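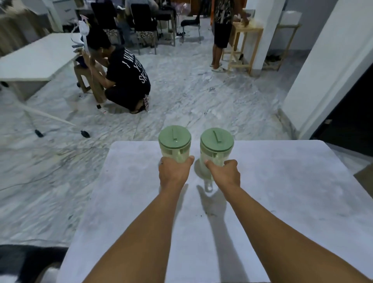 Why do the jars and the kettle have to go back in the same place every time, asks Elínborg Hjaltadóttir, when we are only going to take them out again tomorrow?

It is a fair question, and the answer has to do with how cupboards work. A cupboard is a simple thing: a box with shelves in it and a door on the front. What makes it useful is that people remember what is inside. If the jug is always on the top shelf, your hand goes to it without your having to think. If it is somewhere different each morning, you have to open every door in the kitchen to find it.

Things you pour from

Jugs and kettles look a little alike. Both hold liquid, and both have a handle and a place to pour from. A jug with a lid is sometimes called a pitcher. The lid keeps dust and flies out, and if you knock the jug, less of the drink ends up on the floor.

Jugs are often made of plastic, which is light and doesn't smash easily. Some plastic is translucent. That means light comes through it, but you can't see through it clearly, a bit like a bathroom window. You can tell how much drink is left in a translucent jug without lifting the lid. If the plastic is opaque, no light comes through and you have to open it and look.

A tall jug might stand 30 centimetres high, and it needs a shelf with enough space above it. You also need room to lift it a little on its way in and out. Before you put a jug away, rinse it, let it dry and check that the lid is the right one. Lids get swapped more often than you would think.

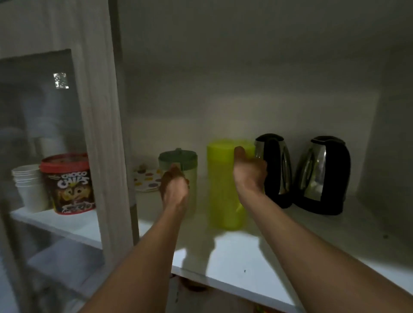 Tall things usually go at the back of a shelf and short things at the front, so that the short ones don't get lost. Handles should point the same way, towards the hand you use most. Plates can be stacked, because they are flat and all the same shape. Kettles can't be stacked at all, so they stand side by side.

How an electric kettle works

Many electric kettles come in two parts. The top part holds the water. The bottom part is a flat base with a power cord, and it stays on the worktop while somebody carries the kettle to the cups.

In the middle of the base is a raised connector. It fits into a matching hole under the kettle. When the two are joined, electricity can pass from the base into the kettle and warm a piece of metal called the heating element. The element heats the water. Lift the kettle off and the electricity can't reach it any more.

On a round base with the connector in the centre, the kettle can often be put down facing any way you like. Grethe Østergaard, who is left-handed, says she turns hers round every morning after her brother has used it.

Water boils at 100 degrees Celsius. Some teas taste better if the water is cooler than that, at 80 degrees or so, and there are kettles that will stop at the temperature you choose. Steam from a kettle can burn you badly, even if you don't touch the water. Only use one with a grown-up. 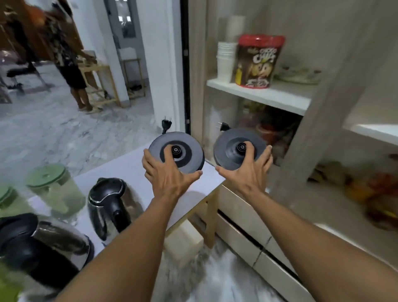
A kettle and its base should be kept together. Two kettles may look the same and still need different bases, and a kettle without its base won't boil anything. Ask an adult to unplug the base first, and leave the kettle until it is cold. Never put the base in the sink. If it is sticky, an adult can wipe it with a cloth that is just damp and then dry it.

The cord can be looped loosely. Don't wind it tightly — bending a cord hard in the same spot again and again can break the thin wires inside.

What goes on which shelf

Heavy things are safer low down, where they haven't far to fall. Things you use every day go where you can reach them. Bottles of sauce or oil do well together on one shelf, and it helps to turn the labels to the front. Check on the label whether a bottle should be in the fridge once it has been opened.

Last of all comes the door. Look for anything sticking out over the edge of a shelf, keep your fingers away from the hinges, and push the door gently until it is shut.
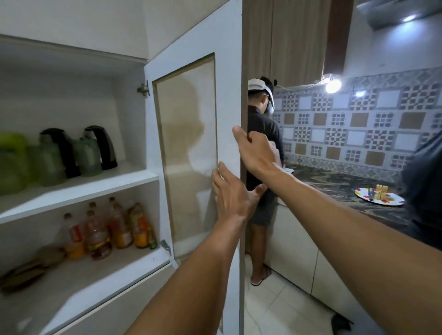

Kettles and a pale green pitcher on the upper shelf, bottles on the shelf underneath.

Words to know

Base: the flat bottom part of an electric kettle, with the cord.
Connector: the part that joins the base to the kettle.
Element: the piece of metal that gets hot.
Hinge: the metal part that lets a door swing.
Opaque: not letting light through.
Translucent: letting some light through.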